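Cleaning and inspecting LC connectors before you close up a panel

Quick version of what we do on the bench and in the field. Written fast, will tidy up later. Covers single mode LC duplex, patch panel side and jumper side. MPO is a different page.

What you need

Click-type cleaner, 1.25 mm tip
Lint-free wipes, the dry kind
Fiber-grade solvent, small bottle. Not drugstore rubbing alcohol
Inspection scope with the LC bulkhead tip
Power meter, to check the port is dark
Caps. More caps than you think

Before you touch anything

Kill the light. Pull the far end or shut the port down, then put the meter on it and check. Don't take the ticket's word for it. Colton Dhillon got handed a "dark" pair last May that was very much lit. Never look into a connector by eye, never put an optical scope on a live port.

Wash your hands. Hand lotion is worse than dust.

Jumper side

1. Scope it first. If it's clean, leave it alone. Cleaning a clean end face can only add dirt.
2. Dirty? One dry pass. Push the clicker straight on until it clicks, pull straight off. No twisting.
3. Scope again.
4. Still dirty, go wet to dry. Tiny spot of solvent on a wipe, drag the end face from the wet part to the dry part, one direction. About an inch is plenty. Don't scrub back and forth, you're just dragging grit over the core.
5. Scope again. Three rounds and no better, it's probably a scratch. Cut it off or swap the jumper.

Panel side

Same order but dry only to start. Take the guide cap off the clicker, line it up with the sleeve, push til it clicks. If you have to go wet in a bulkhead, use a stick with hardly any solvent on it and follow with a dry one right away. Puddled solvent in a sleeve will dry to a ring and you'll chase it all afternoon.
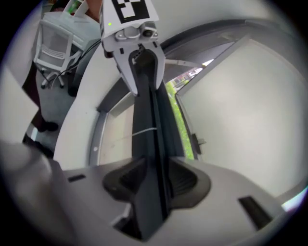 Then mate it within a minute or cap it. Caps are dirty too, by the way, so scope again whenever one comes off.

Pass or fail

Core zone: nothing. No scratches, no specks. Cladding: a few small specks are ok, check the table for your customer. Trunier jobs use their own sheet, tighter than ours. Save the before and after shots under the port number, not "test1".

How often to change the cleaner

Ours are rated for over 300 clicks. I mark the body with a Sharpie at each box of 12 jumpers. When the tape stops advancing its done, bin it, don't try to rewind. Same if the tip's been dropped on the floor.

Spares are in the gray drawer. Questions to Farah Kusuma, she has the scope tips too and wants them back.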